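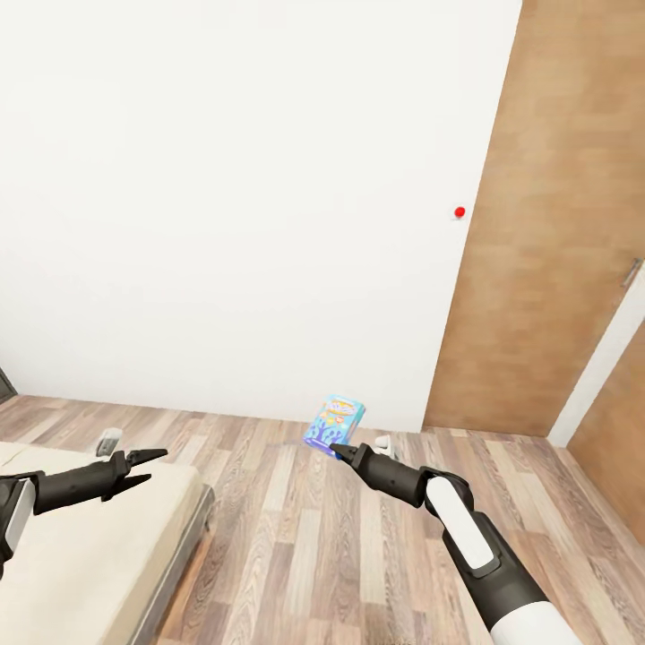 Cereal box on the bedroom floor, right gripper closing in.

I've been building a two-armed tidying robot in the shared workshop since July, and before I let it near a real bedroom I run every chore in the simulator first. Cheaper than mopping up cereal! So these are my pickup tips so far, in the order I learned them.

Start with boxes. A box has flat sides and forgives a lot, and you can try the same grab 700 times before dinner without crushing a thing. Come in low and slow, and line up the fingertips with an edge or a corner (never the middle of the big face, I lost a whole Sunday to that).
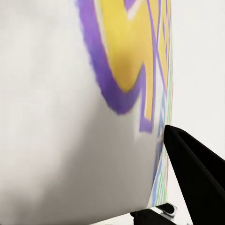 Close-up of the carton, with one finger at its right edge.

Trinity Alcantara, who has the bench next to mine, told me to check a close view before every squeeze, and she's right. From across the room everything looks lined up. Up close you find out you're an inch off.

Then move on to mixed stuff and a bin. Pick a clear one so you can see what's in it from the side, and lay the flat boxes in first.

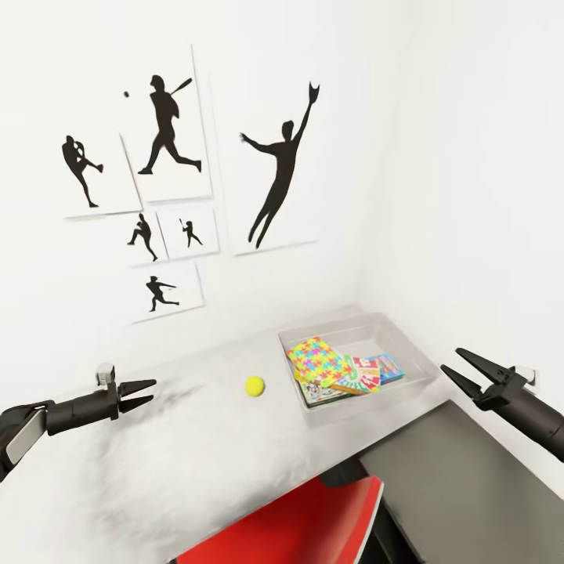 Balls come last, because they roll. I open the gripper wider than I think I need, drop straight down, and close at half speed. Save your settings after each good run, too. I name mine by chore, and "ball 6" is the one I'm using now.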